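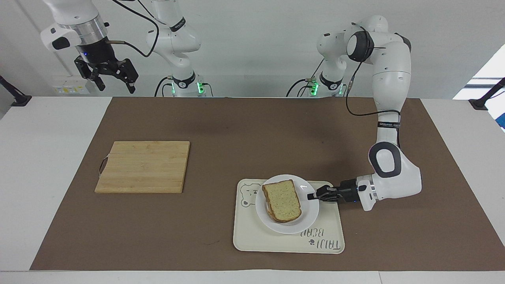
¿Se puede congelar el pan de masa madre ya rebanado sin que quede seco?

Hola a todos. Vivo sola y desde hace unos meses compro una hogaza grande en la panadería Stusatlow, que me queda a dos calles del trabajo. Es buenísima, pero es enorme (pesa casi siempre lo mismo, la última marcaba 1,683 kg en la etiqueta) y no hay manera de que me la acabe antes de que se ponga como una piedra. Hasta ahora la guardaba en una bolsa de tela colgada en la cocina y al tercer día ya solo servía para sopa de ajo.

He probado a congelarla dos veces. La primera metí media hogaza entera y luego tardó una eternidad en descongelarse, con el centro todavía helado y la corteza correosa. La segunda la corté en rebanadas y las metí todas juntas en una bolsa — error mío, porque salieron pegadas en un bloque y tuve que separarlas con un cuchillo. Además sabían un poco a congelador, no sé explicarlo mejor.

¿Alguien lo hace con frecuencia? Me interesa sobre todo para el desayuno, o sea, sacar una o dos rebanadas y listo. Tostadora tengo, horno también, microondas no. ¡Gracias!

Svitlana Stelmakh

Fidelina Palomino

¡Hola, Svitlana! Yo llevo años haciéndolo y te aseguro que queda muy bien, pero hay que congelarlo el mismo día que lo compras. Si esperas a que esté medio duro, lo que congelas es pan medio duro.

Te cuento cómo lo hago yo. Dejo que la hogaza se enfríe del todo si todavía viene tibia (esto es importante, si la metes con calor se te llena la bolsa de escarcha) y la corto en rebanadas de un dedo de grosor. Luego las extiendo en una bandeja, sin que se toquen, y las dejo en el congelador una hora larga. Cuando ya están firmes las paso a una bolsa con cierre y le saco todo el aire que puedo, apretando con la mano desde abajo. Así no se te pegan nunca, que es lo que te pasó a ti. Si no tienes sitio para la bandeja, pon un trocito de papel de horno entre una rebanada y otra y ya está.

El sabor a congelador del que hablas le sale a todo lo que tiene aire dentro de la bolsa. Yo a veces pongo doble bolsa, sobre todo si al lado hay pescado. Y procuro gastarlo antes de un mes, después se puede comer pero ya no es lo mismo.

Para el desayuno, directa del congelador a la tostadora, sin descongelar. En la mía la pongo un punto más alto que con pan fresco. Con aceite y tomate está de lujo, y mis hijos la prefieren con mantequilla y miel — cada cual con sus manías.

Jairo Mamani

Cómprate una hogaza más pequeña jaja. En serio, pregunta en la panadería si te venden media. En la mía lo hacen y te la cortan allí mismo con la máquina, me ahorro las migas.

Cristian Taipe

De acuerdo con casi todo lo que dice Fidelina. Solo añado un par de cosas, por si algún día quieres guardar un trozo grande para cuando tengas visita.

La media hogaza entera también funciona, lo que pasa es que necesita tiempo. Yo la saco la noche anterior y la dejo envuelta en un paño encima de la encimera. Por la mañana le paso la mano mojada por la corteza (poca agua, no hay que ducharla) y la meto al horno precalentado a 180 grados unos minutos, hasta que vuelve a crujir. Recién sacada del horno déjala reposar un poco antes de cortarla, que si no la miga se aplasta.

Eso sí, lo que recalientes cómetelo ese día. Y no la guardes en la nevera pensando que es un término medio, ahí se endurece todavía más rápido que fuera. A mí me costó varias hogazas aprenderlo.

Con los restos que ya no tengan arreglo haz pan rallado, se muele seco y aguanta bastante en un bote de cristal.

Svitlana Stelmakh

¡Mil gracias a los tres! Mañana compro hogaza y pruebo lo de la bandeja. Lo de pedir media no se me había ocurrido, Jairo, preguntaré. Fidelina, una duda: ¿las bolsas las reutilizas o las tiras cada vez?

Fidelina Palomino

Las reutilizo, si solo han tenido pan. Les sacudo las migas, las vuelvo del revés un rato para que se sequen bien y otra vez al congelador.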